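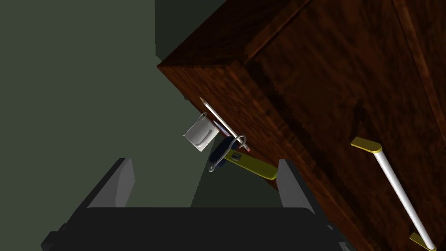 4. Setting Up the Skokier Wall Cabinet Light

Before you start

Read this section through once with the power off. Reading it afterward is also possible and is how most of our support mail gets written.

You will need a Phillips screwdriver, a pencil, and 2 screws from bag B. Bag A belongs to the door hinge kit and will fit almost well enough to fool you.

1. Switch off power at the breaker. The wall switch does not count.

2. Hold the mounting bar against the underside of the cabinet, with the arrow facing the wall. Mark the holes in pencil.

3. Drill to a depth of 12 mm. If your cabinet floor is 13 mm thick, wrap tape around the bit at the 12 mm mark and go slowly. Daylight means you went too far.

CAUTION: Do not use the bar as a drilling guide. It is softer than it looks, and the warranty is firm on this.

4. Screw the bar in place. Stop when it no longer wobbles. Further tightening strips the holes and improves nothing.

5. Snap the light strip onto the bar, starting at the cable end. You should hear a click at each clip. A crack is a different sound.

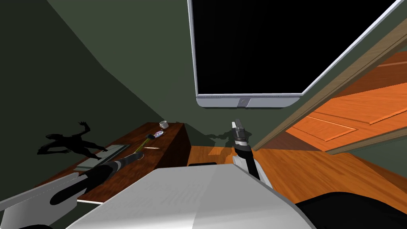

6. Run the cable along the back edge and press it into the adhesive hooks. Leave a little slack at the plug. The hooks hold at once but need a night before they hold seriously.

7. Plug in, restore power, and press the button once. The strip comes on at its full 400 lumens, so look elsewhere while you do this.

Note: A long press dims the light. A very long press resets it, and you will be back at full brightness, looking straight at it.

If the light flickers

Check the plug first, then the clip nearest the cable. Strips connected to a Vodov dimmer need the small switch on the driver set to D. The letter is molded into the plastic in the same color as the plastic. A flashlight helps.

For replacement clips, see Section 7. They are sold singly, although they tend to break in pairs.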